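Roltent Stone Sealer, 1-quart bottle
Sold by Sallgate Kitchen Supply
Item 296

We held off on stocking this one. The old label promised a "lifetime barrier," and we have yet to meet a sealer that lasts as long as the people using it. The new label drops the claim, so we agreed to carry it. Treat it as a decent sealer for marble that needs doing again every February, or whenever you remember.

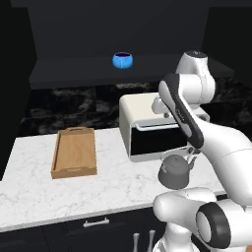 A sealer soaks in and slows down stains. It won't stop lemon juice or vinegar from etching polished marble, whatever the maker's leaflet hints at. If etching worries you, keep the acidic stuff off the stone. A bowl up on a shelf, like the blue one over this white counter, is a better home for lemons than the marble is, and it costs less than a bottle of anything.

Does it darken the stone? Roltent says no. Pieter Ngubane in our shop tried it on offcuts and saw a slight change on two of the pale ones. On dark stone he couldn't tell.
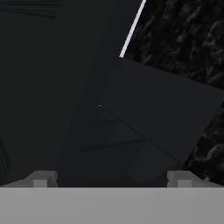

Plain charcoal next to a dark marbled surface.

Coverage is where we'd argue hardest. The bottle says 46 square feet per quart. That may be true on dense, polished stone. On honed marble we ran out well before that — buy a second bottle if you have an island.
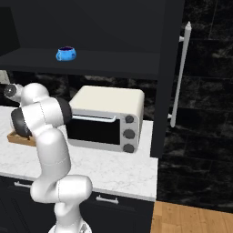 Drying time is given as one hour. We'd leave it overnight before putting appliances back. Wipe off the extra within ten minutes or you'll get a haze, and the haze is a pain to remove.

Smell: mild, though the label says "none." Open a window.

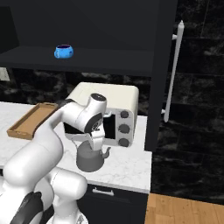

The Daltora sealer we also sell costs less and did nearly as well in Pieter's oil test. We'd pick Roltent for honed stone and save the money on polished. Neither one will fix a stain that's already there.

Not for use on laminate, glass or wood. Opened bottles can't be returned.

Questions about your stone: ask for Iolanda Paiva at the parts counter.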